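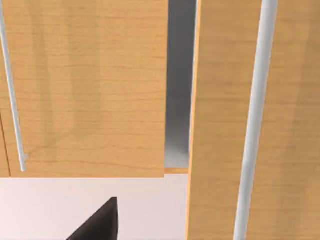 Etholm, 11 Jun 2025

Ticket 306: Residents in Building 5 not receiving hot water notices by e-mail
Service: Tirkidier Housing Office, notice and mailing system
Priority: Normal
Status: Closed, with one item carried over

Reported problem

The front office received complaints from tenants of Building 5 who had not been told of the planned hot water shutdown. The notice had been prepared in Balach, the office's mailing program, and the program listed it as sent. Tenants in the other buildings received their copies as usual. The front office asked the support desk to find out why and to make sure the second notice, which gives the new shutdown hours, reached every household.

First checks

The support desk confirmed that the Building 5 mailing list was present and that its addresses matched the tenant register. A test notice sent to the support desk's own mailbox arrived without delay. A second test, sent to the full Building 5 list with one staff address added, did not arrive at the staff address. No error was shown on screen in either case.

The front office had suggested that tenants' mail providers were treating the notices as junk. This was considered unlikely, as the same providers accepted the notices for other buildings. Two tenants agreed to look in their junk folders and found nothing there.
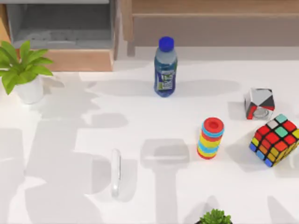
The sending log was then requested from Ren, the server that handles outgoing mail for all Tirkidier offices. The log showed that the Building 5 notice had been accepted from Balach and placed in a holding queue. It had never been released. Mail in this queue is kept for 45 hours and then removed, and the sender is not informed - a point the front office has asked to have recorded in this ticket.

Cause

Ren holds any single message addressed to more than 300 recipients until it is approved by hand. The Building 5 list had grown past that limit after the spring move-ins, when second household members were added at their own request. The other lists remain below the limit. Balach marks a message as sent once Ren accepts it, so the front office had no means of knowing that approval was needed.

Action taken

1. The Building 5 list was divided into two lists, by stairwell. Both are now shown in Balach under the building name.
2. The second shutdown notice was sent to both lists. The log on Ren shows that all copies left the queue.
3. A printed copy was placed on the notice board at each entrance.
4. The old combined list was locked so that it cannot be chosen by mistake. It has not been deleted, as the billing office still uses it for its yearly address check.

Request to raise the limit

The front office asked whether the limit on Ren could be raised instead. The support desk does not recommend this. The limit applies to every office that shares the server, and it was set after an earlier incident in which a mailbox was misused. Any change would have to be requested by the Etholm office in writing.

Instructions for the front office

When a new tenant is added in Building 5, select the list for the correct stairwell. If the stairwell is not known, leave the entry blank and notify the support desk. Please do not re-create the combined list under another name.

After any notice about water, heating or elevators, open the delivery page in Balach and read the line marked "Queue." If it shows "Held," call the support desk the same day.

Carried over

A change to the wording in Balach, from "Sent" to "Passed to server," has been requested and is being tracked under a separate ticket. Until it is made, the delivery page remains the only reliable place to check.

The front office confirmed by telephone that Building 5 tenants had received the second notice. Ticket closed by the support desk.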